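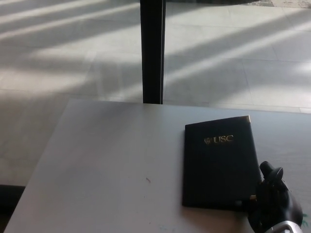 Histell 252 handling a closed folder on a white tabletop.

Histell 252 Document Handling Station
Manufacturer: Wilidham
Part no. 2495

Overview
The Histell 252 is a tabletop station for offices that sort, stage and hand out folders, binders and bound sets. It takes over the repeated lift-and-place steps at an intake or records desk. Checking contents, signing and dealing with visitors stay with the staff.

Gripper
The standard Mak gripper has rounded black fingertips and closes on the side of a folder. Grip force is set per item type in the Zivden control software. Covers with metal corners or clasps should be saved as a separate item type with a lower closing speed.

Work surface
A flat, matte, light-colored top is recommended. Dark covers are easier to locate on it. In direct sun, run the light calibration again after the station is moved. Small scuffs on the top do not affect detection.

Changes to desk work
Operators no longer carry stacks between the desk and the shelf. A typical shift moves to exception handling: torn covers, missing labels, items the station has set aside. Plan one trained operator per station and a second for breaks. Operator training takes two half days. Job descriptions for records clerks usually need to be revised before start-up, and the Zivden log should be shared with the people whose work it records.

Specifications
Reach: 1414 mm
Station weight: 218 kg with base
Mounting: floor base, beside the table
Control: Zivden, touch panel or desktop

Supplied with
Mak gripper, floor base, power cable, operator manual

Options
Wide fingertip set for binders
Second touch panel

Page updated September 3, 2019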